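Hirkitz Listening House: questions from families and visitors
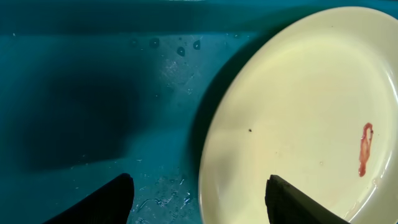

Who can come to the Listening House?

Any adult who is hearing voices, or who feels watched, followed or pressed by something that other people do not notice. You do not need a diagnosis and you do not need a letter from a doctor. Some of our visitors see a psychiatrist, some see a priest, and some have told nobody before us. Family members may come also, but we ask that they come first to the family evening and not together with the person.

Is it a hospital or a clinic?

It is neither. We are a peer support group which rents the ground floor of a house on Innes Street. No person here will prescribe medicine, change a dose or tell you to stop. Please do not stop a medicine on your own after a good conversation with us. Speak first with the person who prescribed it.

My mother works every day and behaves normally. Can she still be unwell?

Yes, this is possible. Many people keep a job, cook supper and pay the bills while they carry a very heavy distress inside. Colleagues may notice nothing for years. If your mother has told you about something which frightens her, please take the fear seriously, also when you do not share her explanation for it.

Should I tell him that the voices are not real?

We advise against arguing. For him the experience is real, and a quarrel usually ends with him telling you less. You also do not have to pretend that you hear them. You can say, "I don't hear it, but I can see that it scares you." Then ask what would help in this moment. Kenneth Laing, who leads the family evening, spends nearly the whole first hour on this one question.

In our family we believe it is a spiritual matter. Will you laugh at us?

We will not laugh. Noemi Piras, our coordinator, grew up in a village where people went to the healer before the doctor, and she is used to these conversations. Prayer and medical care can go side by side. We become worried only when somebody is told to fast for many days, is tied or locked in, is beaten, or is kept away from treatment. In such a case we will speak plainly and we may call for help.

When are the meetings?

The open group is on Thursday at 7 p.m. The family evening is held once a month, at the same hour, and the day is written on the door and in the newsletter. There is no family evening in October.

How many people are in the room?

The open group takes not more than nine visitors and two leaders. If the room is full, Sigrun Engebretsen will sit with you in the kitchen and you can have your talk there.

What does it cost?

The open group is free. The family course has 3 sessions and costs $80 for one household, however many of you come. If this is too much, write to Noemi and she will arrange it without asking for papers.

Will you keep it private?

We write down a first name and nothing more. The exception is when we believe that a life is in danger. Then we will call emergency services, and if we can, we tell you before we do it.

How do I find you?

Take bus 63 to the Brivholm stop and walk 300 metres toward the river. The entrance is at the side of the house, with a ramp. Parking in front belongs to the neighbours, so please use the street.

Can I bring a support worker or a dog?

A support worker is welcome. For a dog please ask first. Morag Laing has an allergy and we need to put her in another room.

What if I need somebody tonight?

We have no night line. If you or another person is in immediate danger, call 911 or go to the nearest emergency department. You can also call or text 988 at any hour. When the night has passed, you are still welcome with us on Thursday.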